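3.2 Produce sorting on a soft surface

The sorting task was the last one we set up and the one we changed the most. Fruit and vegetables on a bed, a pink plastic sheet over the duvet, dishes at the far side for the vegetables. Fruit goes in a metal tray or stays out on the sheet depending on the stage. Both hands in use. Figure 4 has four moments from one sitting, not in any particular order.

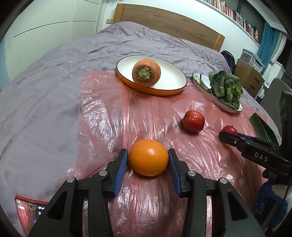
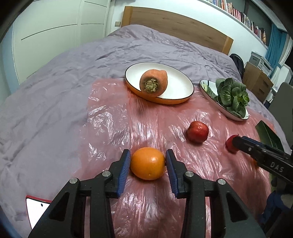
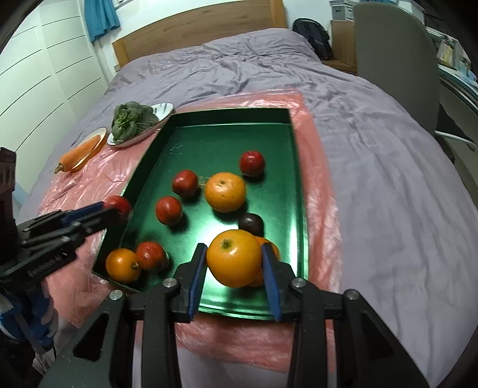
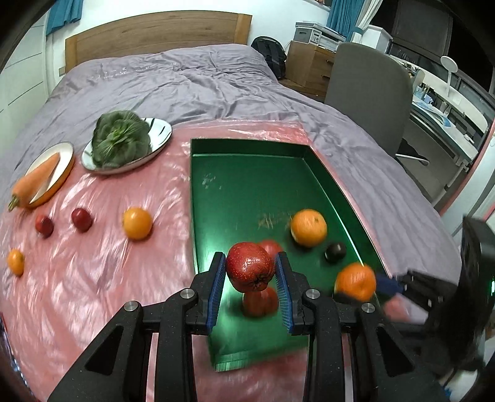

Figure 4. Produce sorting on the bed, panels 1 to 4 from the top. Panels 1 and 2: orange and apples on the sheet, vegetable dishes behind. Panels 3 and 4: green tray in use.
Photos: Ho-yin Tu and Ming-te Fu / Granaren household study

Why a bed. In the August interviews people kept telling us they sort shopping wherever there is room – bed, sofa, top of the washing machine – and kitchen counters came up less than we thought they would. Earlier work in the Granaren study (the Pirnow flats) used counters only. A counter is flat and stays flat. A duvet does not, and a round thing put down on it goes to the nearest dip. We wanted that in the set.

The sheet. Mainly there to keep the bedding clean. It also changes the task more than expected. It creases, the creases catch light, and the folds work as small stops for round fruit. Apples tended to stay where a fold held them. We did not smooth the sheet between trials and participants were told not to bother either. Two of them did anyway, those trials are kept and flagged.

Items. Oranges, red apples, a plum, a carrot, a head of bok choy. All ordinary market produce, bought the same morning, sizes not matched on purpose. Mandarins went in with the larger oranges (the small one near the left in panel 4). Participants did not always agree that they are one category. We scored either choice as correct so long as the person stuck with it. The plum was the odd item: one dark purple fruit with no pair, and people left it for last or put it down first, hardly ever in between.

Dishes. Vegetables are kept out of the tray. In panel 3 the bok choy has a plate of its own and the carrot lies across another, with its green end over the side. Panel 4 has the carrot diagonal across a round plate with a golden rim and the bok choy in an oval one. Long items on small plates was a common result and we did not count an overhang as a fault. Only counted if the item came off the plate alltogether.

The tray. Green metal, rectangular, straight raised sides. The sides matter most. Fruit set down in the tray could roll but not leave, so people got quicker and less careful once they were working over it. On the open sheet they slowed down and kept a finger near the fruit a moment longer. The tray floor is shiny enough to give a reflection of the fruit, see panels 3 and 4, and this was a nuisance for the annotators in the first pass – several reflections were labeled as extra apples. Fixed in the second pass by Fu, by hand.

Procedure. Each participant got 9 trials with 2 practice trials before. No time limit. Start layout was loose, items tipped out of a shopping bag onto the sheet and spread a little. The instruction was one sentence: "put the fruit together and the vegetables on the plates." We did not say which hand to use for what, or which plate for which vegetable.

Counts. After removing trials with a dropped recording we have 2,588 single placements, of these roughly 400 are second placements, meaning an item was put down, picked up again and moved. Most of the second placements are apples. We think this is the sheet more than the apples but can not separate the two here. The Campbell counter set uses the same fruit list and may help, the comparison is in Section 5.

Two-handed overlap. Participants often had one item at each hand, an orange at one and an apple at the other (panels 1 to 3). We log these as two placements with a shared start. Camau coding sheets allow only one active item per row so rows had to be doubled, wich makes the raw files look longer than they are. Use the merged version for any timing work.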